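La lettre de Manden – du côté des banques de sons

Wumthorpe sort une banque de basses, et pour une fois il y a des fausses notes dedans

2 avril 2021

Vous l'avez sans doute remarqué : toutes les basses virtuelles du marché jouent mieux que vous. Elles n'ont jamais mal au poignet, elles attaquent pile sur la grosse caisse et elles acceptent de refaire le couplet à deux heures du matin sans réclamer de bière. C'est commode, et au bout de trois morceaux on s'ennuie ferme.
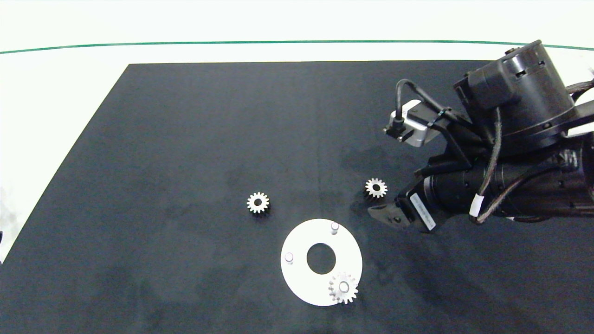
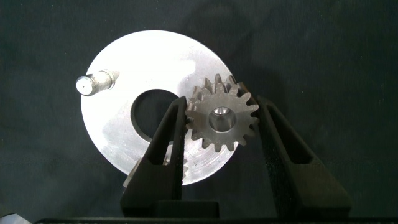

Wumthorpe, petite maison qui nous avait déjà vendu un orgue de chapelle légèrement asthmatique, propose donc Nillby, une basse électrique à quatre cordes échantillonnée avec tous ses défauts. 1029 échantillons au total, joués aux doigts et au médiator, sur un instrument dont les cordes n'avaient manifestement pas été changées depuis un bon moment. Le mode d'emploi parle de « patine ». Chez nous, à la répétition, on appelait ça autrement.

Le son, d'abord. En position médiator, c'est sec, un peu nasal, parfait pour le punk mélodique et pour tout ce qui se joue la tête baissée. Aux doigts, le bas du manche est rond et assez traînard, avec un mi grave qui met un temps fou à s'éteindre. Le haut du manche est franchement moche. J'ai fini par l'aimer beaucoup, surtout doublé à l'octave avec une guitare baryton, mais je ne le conseillerais pas pour une ballade de mariage.

La vraie trouvaille s'appelle Brannigan. Sous ce nom de détective privé se cache un bouton unique, planté au milieu de l'interface, qui règle la mauvaise volonté du bassiste. À zéro, il joue ce que vous avez écrit. À mi-course, il arrive un peu après le temps, laisse friser une corde de temps à autre et escamote une note sur les descentes rapides. À fond, il n'écoute plus la batterie. J'ai essayé sur un vieux titre du groupe et j'ai eu un pincement au cœur, tant la ressemblance était frappante.

Avec la banque viennent 44 lignes MIDI prêtes à glisser dans le séquenceur, classées par tempo et, de façon plus discutable, par humeur. « Boudeur » est très réussi. « Festif » sonne comme « Boudeur » en plus rapide. Les lignes en trois temps sont les meilleures du lot et je soupçonne que personne ne s'en servira, à part deux ou trois amateurs de valse lourde qui se reconnaîtront.

Côté regrets : pas de son direct séparé de l'ampli, ce qui oblige à composer avec une distorsion déjà bien installée. Les slides se déclenchent par une note tout en bas du clavier, hors de portée si vous travaillez sur un petit contrôleur. Et le chargement est long – le temps d'accorder une vraie basse, disons, pour ceux qui en ont encore une.

Nillby tourne en version autonome ou dans votre logiciel habituel. La démo coupe le son pendant 2 secondes à intervalles réguliers, souvent au milieu du refrain. Avec Brannigan à fond, j'ai mis un moment à comprendre que ce n'était pas le bassiste.

Dans la prochaine lettre, les pédales de fuzz, et le courrier en retard.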